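Kitchen corner notebook, April, 4:15 in the afternoon

Picking this up from where Zdeňka left off, with a cup of tea going cold next to me. The plan was to finish the ink tests on the test tiles, but the crockery has been bothering me all week, so crockery it is. Dalibor, if you are reading this to find out about the kiln shelf, skip to the bottom. 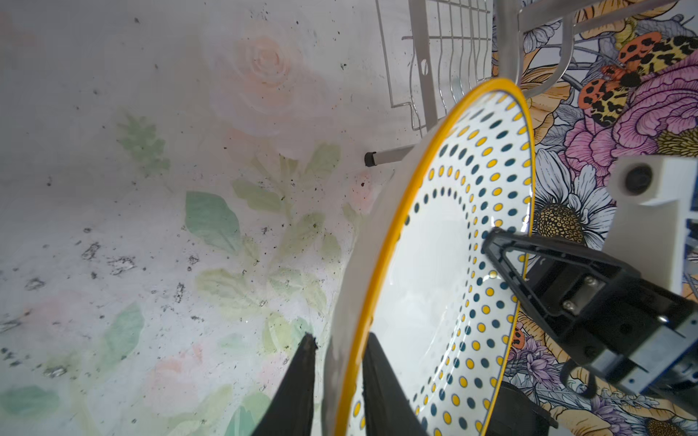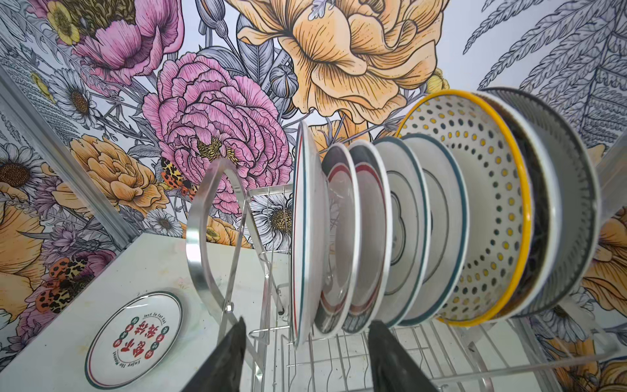

I have been trying to settle on a banding layout for the Rililberg dinner set, and I keep going around in circles (sorry) over how much decoration a rim can take before the plate feels crowded with food on it. My first sketches had one heavy line in slate and nothing else, and they looked like something from a hospital cafeteria. Then I overdid it in the other direction and Napaporn very kindly said they were "busy." What finally got me moving was the yellow-rimmed polka dot pattern. The dots start small toward the middle and get bigger as they go out, in mustard and a dark teal, and then there is a thin strip of plain white before the yellow line. That little strip does so much work! Without it I think the dots would run into the yellow and the whole edge would go muddy. I drew the same thing with our own colors after lunch, leaving a gap before the rim line, and for the first time the sketch looks like a plate I would want to eat soup from, even if it isn't a soup plate.

The dark gray rims with the red stripe inside are worth a second look too. I had crossed red off the list because our red goes brown on us at the edges, but a narrow stripe set in from the rim might be kinder to it than the wide band we tried. Will put that on two of the spare tiles and see.

Mixed up a fresh 500 g of the white base. Sieved it twice through the 80 mesh, the second time because I got distracted talking to Zainab about her sister's wedding and couldn't remember whether I had done it the first time. It's in the tub with the blue lid, labeled. Please don't use the old tub next to it, which has gone thick, and I want to weigh it before anyone adds water.

The banding wheel still wobbles. I took it apart, cleaned out a surprising amount of dried slip, put it back together and it wobbles a little less. If you hold your elbow in against your ribs and let the brush rest, the line comes out fine, but dots are another story. I did mine by hand with the end of a dowel for the small ones and a pencil eraser for the large ones. The eraser wins by a mile. The dowel leaves a raised ring that I can feel with my thumb, and that will probably show through the glaze.

Alžběta wants 26 plates for the first set. I said I would give her an answer when I have three I like in a row, and so far I have one, plus one that is nice from the left.

Kiln shelf: cracked, but only at the corner. I turned it so the crack faces the door and marked it in pencil.

Still to do: red stripe tiles, weigh old tub, ask Kubíček if they have more of the soft liner brushes, find my good apron.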